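Wernico Brings Robot Arms to the Garment Sorting Floor at Dotomen

DOTOMEN, 2025-05-21 - Wernico, the workwear and uniform laundry, has started using robot arms for part of the sorting work at its Dotomen plant. The new station, developed with automation company Nassar under the project name Prerkard, takes on the step that staff have ranked as the most tiring in the building: pulling single garments out of a heap and laying them out so they can be checked and folded.

Anyone who has worked a sorting table knows the motion. Reach, grab, lift, shake, spread, and then do it again until the end of the shift. The Dotomen plant handles 2,726 garments on a normal working day, and until this spring every one of them was picked up and spread by hand at least twice. It is hard on wrists and shoulders, and it leaves very little time to look at the clothes themselves.

Cloth is a tough job for a machine. A box has the same shape every time it comes down the line, but a jacket can land in any shape it likes. The Nassar team spent 13 months on this one problem, and much of that time went into fingertips, grip strength and teaching the arms where to take hold of a crumpled piece. We are thrilled with how far it has come! 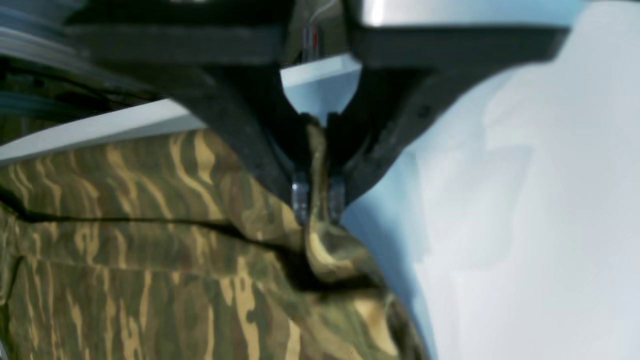
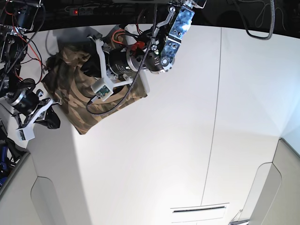
Robot grippers working with camouflage-patterned fabric.

The sorting crew has been part of Prerkard from the first week. Crew members picked the garments used for training, and they were quick to choose the awkward ones: stiff new fabric, heavy seams, busy patterns that hide a fold. They also asked for a pause button within reach of both sides of the table, and for the arms to move slower whenever a new batch begins. Both requests are now part of the standard setup.

No jobs are being cut. The 20 people on the sorting crew keep their positions and their pay grade, and each of them is being trained to run the station. The training takes place during paid hours and covers starting and stopping the arms, clearing a tangle, changing fingertips and deciding when a piece should go back to the hand table. Plenty of pieces still do. Anything with straps, hooks or torn lining is sorted by people, and that will stay true for a good while.

What changes most is how the day is divided. Crew members now rotate between the robot station, inspection and the repair bench every 50 minutes. Inspection has more hands than before, so small tears and missing buttons can be caught before a garment goes out. Several people who had only worked the sorting tables have asked to learn sewing repairs, and the repair bench is being made longer to fit them.

Wernico and Nassar will keep adjusting the station through the summer, with a short meeting at the table at the end of each week where the crew goes over what slowed them down. A second station is planned next to the first once the floor markings have been redone.

Customers do not need to change how they pack or label their laundry. Pickup and delivery times at Dotomen stay the same.

Questions about the project can be sent to the Wernico press office. Visits to the sorting floor for trade press can be arranged through the same office.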